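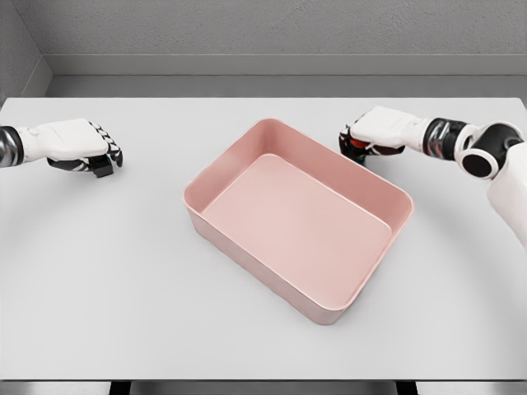
Two Hands at the Sorting Table: the Clenus returns room

Last updated: 14 Sep 2026

Print this page | E-mail this page

Clenus takes back parts trays and small housewares from 371 stores. Everything comes through one room, where it is tipped out, checked and put into bins. For years this was done by people standing at tables. Since February one table has been worked by a two-armed robot, which the crew calls Joseph after the street the building is on.

Sreekumar Subramaniam runs the returns room and wrote the notes on this page. The picture is from the simulation used to plan the work before it goes to the floor.

The table at rest

Pink bin in the middle, nothing in it, one hand on either side with the fingers curled down. Neither hand is touching the bin. Every job we set up in the simulator gets looked at on the screen by the people who know the table, and they can ask for changes.

The bin

We use shallow open bins for light returns. Pickers on the old line liked to turn the bin to suit their reach, and no two did it the same way. The one on the screen sits at an angle to the table, and we kept angled bins in the practice jobs because that is how they arrive on the real floor.

What changed for the crew

There were 3 people on each table per shift. On the robot table there is now one, and the other two moved to inspection and repacking, which were always behind. No one was let go. Pay for the table job went up one grade because the person there also signs off on stops and restarts.

The lifting is less. The walking is more, and several people have said so. A repacker going back and forth to the Sesis racks covers a lot of concrete in a shift, and we have ordered new mats and moved two of the racks closer.

The room is quieter at that end too. Some like it. Others miss having someone across the table to talk to — we now rotate the robot table every 2000 pieces so that the same person is not there all day.

What has not changed

Broken glass, anything leaking and anything with a handwritten note on it still goes to a person. So does the Clirnov line, where the lids come back on the wrong boxes and you have to know the colors to match them up.

The target for a hand table is 800 pieces a shift, the same as last year. It will not be raised to match the robot.

Questions about the returns room: ask for Sreekumar at the Clenus front desk.

Contact | © 2026 Clenus | Back to top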